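Rochelle Dvorak
March

Filed under: Automation, Shop Budgets

Okay friends, the budget is finally in, so settle in with a coffee, this one's a thread (sorry, I do go on!)

We started with a wish list of 12 lines for the second pick-and-place cell. I love every one of them, but the Skendis quote alone ate most of the year, so we're down to 10.

What stayed: the arm service plan, a spare gripper, and the little things I always forget. A replacement set of printed shapes is $173 from Prendow, and a pegboard tabletop is $541 before freight. 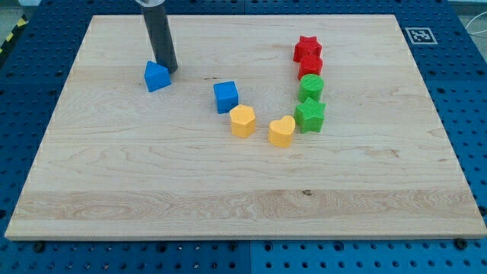
Reginald Montoya wrote back to ask whether we'd priced fingertips separately, as his shop goes through them faster than anything else and the Festov ones took weeks to arrive.

Reginald, bless you, no! They're going on the list tonight, two sets, and I'll trim the cable budget to make room.

Next up is asking Delacroix about a lease on the arm, and I'll post their numbers once I have them.

Contact | © Rochelle Dvorak | Back to top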